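仿真采集笔记:把两千条示范攒出来之前

二月份开始搭这套采集流程的时候,我的估计是三周做完。现在是2022年8月6日,星期六,硬盘里通过筛选的轨迹有1369条,目标是2000条。进度落后,原因大多不在模型这边。

先交代配置。任务是桌面抓放,机械臂和场景都在仿真里,操作者用手柄遥操作,控制频率固定,每一步记录关节角、末端位姿、夹爪开合和相机画面。语言指令单独存一张表,用轨迹编号关联。早期我把指令直接写进轨迹文件,后来改措辞要重写整个文件,改过两次就放弃了。

遥操作由我和Pascual Farías轮流做。两个人的习惯差别很大:他喜欢先把末端抬高,平移到位再垂直下降;我习惯走斜线,末段才修正姿态。混在一起训练,策略在接近物体时会犹豫,末端在两种路径之间来回抖。查了两天才确认是数据的问题。处理办法是写了一页操作规范,规定接近段一律垂直,斜线轨迹全部打上标签,暂不删除,训练时不读。

筛选规则目前有四条:
一、任务结束时物体静止,且位于目标区域内。
二、全程没有穿模,接触力没有异常尖峰。
三、单段停顿不超过设定上限。停顿太长,策略会学到“等着”。
四、指令与实际操作的物体一致。

第四条看着多余,实际淘汰得最多。第一批910条里,有一部分指令写的是“碗”,操作者拿的是杯子。程序查不出来,因为最终状态检查只看目标区域里有没有东西。后来把物体编号也写进检查函数,旧数据重跑了一遍。

关于失败轨迹要不要留,Abelardo Alarcón和我意见不同。他在Terkance做过类似的采集,主张留下抓空以后重新抓成功的那些,理由是策略部署后一定会遇到偏差,没见过恢复动作就不会恢复。我起初全删了。后来折中:抓空一次并在同一条轨迹内完成的保留,抓空两次以上的归到另一个目录。两种设置各训了一版,带恢复动作的那版在物体初始位置偏移时表现更稳,具体数字等评测跑完再贴。

存储格式也换过一次。最初每步一张PNG,小文件太多,拷贝比训练还慢。现在每条轨迹一个HDF5,图像按块压缩,读取时随机取窗口。转换脚本放在Prindis仓库的tools目录下,参数说明写得很简略,有问题直接看代码。时间戳统一用仿真时间,不要用系统时间,渲染卡顿时后者会漂。 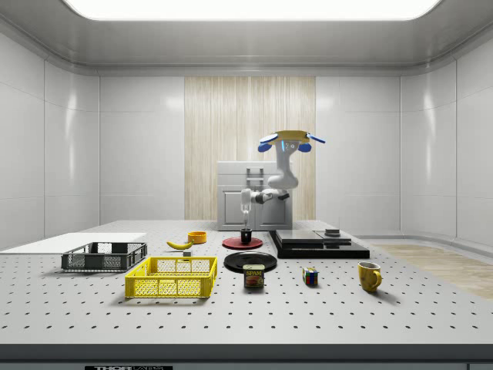
物体布局的随机化是最近花时间最多的部分。一开始只随机位置,不随机物体之间的关系,结果策略记住了“目标总在空旷处”。现在的布局分两层采样:先放体积大的容器,再放小件,允许小件紧挨容器。黄色和深灰色的两个网格箱就属于第一层,香蕉和橙色小碗属于第二层,可以落在箱子附近。颜色也要留意,黄箱、黄香蕉和黄色马克杯同时在桌上,指令里只写“黄色的那个”就有歧义,这类指令现在由脚本直接拒绝,必须带物体名称。黑杯子放在红盘子上的初始状态单独归为一类,抓取时盘子被带动算失败。

碰撞体是另一个坑。网格箱如果用凸包近似,内部就是实心的,东西放不进去,只会停在箱口上方。改用凸分解以后可以正常放入,代价是仿真变慢。分解的块数我调了几轮,目前的设置在速度上还能接受。圆盘的边缘也做了类似处理,否则夹爪贴着盘沿下降时会莫名弹开。

评测这边每个任务固定跑100次,随机种子写死,采集用的种子段与评测用的完全分开。之前有一次两段重叠,成功率高得不正常,那一版结果已经作废,在Saavedra服务器上的旧日志也请不要再引用。

剩下的轨迹打算优先补“放入容器”这一类,抓取类已经够多。Pascual下周开始录深灰色箱子的部分,我先把指令表里重复的措辞清掉,再把斜线轨迹的标签核对一遍。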